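3.2 Layout of the small bathrooms

The bathrooms in the Limavberg sample were all built or refitted for the rental market, and most of them follow one of two plans. In the first, a bathtub runs along the longest wall and the washbasin stands opposite. In the second, a quarter-round shower enclosure takes one corner and the toilet stands next to it. We call these the tub plan and the corner plan. The corner plan is the more common of the two in apartments with one bedroom, and it is the one that tenants had most to say about in the interviews.

The corner plan saves floor area in front of the toilet. A square enclosure of the same width would push its outer corner into the space where people stand and turn, while the curved front leaves that space open. The sliding panels add to this effect, as they need no swing room. The cost is a narrower entrance. In the apartments managed by Gresow, the main complaint about the enclosures concerned the doorway and the reach to the far wall when cleaning – the shower itself was rarely mentioned.

Storage is the weak point of the plan. Once the enclosure and the toilet are in place, little wall is left for a cabinet, and items in daily use end up in one of three places: inside the shower, on the floor behind or beside the toilet, or on the wall next to it. Figure 4 gives a typical case from the corner plan group.

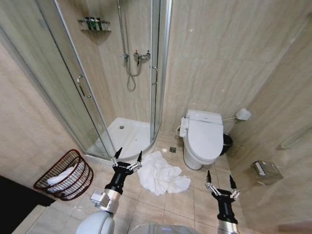
Figure 4. Bathroom with corner plan. Bottles are kept on a wire shelf inside the enclosure; the trash bin and the wall-mounted brush holder are on the right, by the toilet.

The wire corner shelf in Figure 4 is mounted high on the inner wall, clear of the mixer valve and the hose. Tenants who had a shelf at this height liked that it kept bottles off the tray, but shorter members of the household found it hard to use. In the follow-up interviews several parents said that they kept a second set of bottles lower down for their children. Open wire was preferred to solid shelves, which were said to collect soap.

The trash bin was found behind or beside the toilet in most corner plan rooms. It is out of the way there, but it has to be pulled out for mopping, and in our cleaning diaries the floor under the bin was the spot most often skipped. Wall-mounted brush holders do not have this problem. Where the holder had been moved from the floor to the wall, tenants reported that the area near the toilet took less time to clean.

Electronic bidet seats make the gap between toilet and enclosure more important. A seat with a side control panel, as in Figure 4, needs room for a hand at that side, and the panel has to be wiped along with the lid. Shearer, in her earlier survey of the Ritus buildings, advised a gap of at least 200 mm between the seat and the nearest fixed object. Kim suggests 220 mm where older tenants are expected. We used the larger value when sorting rooms into the groups described in Section 3.3.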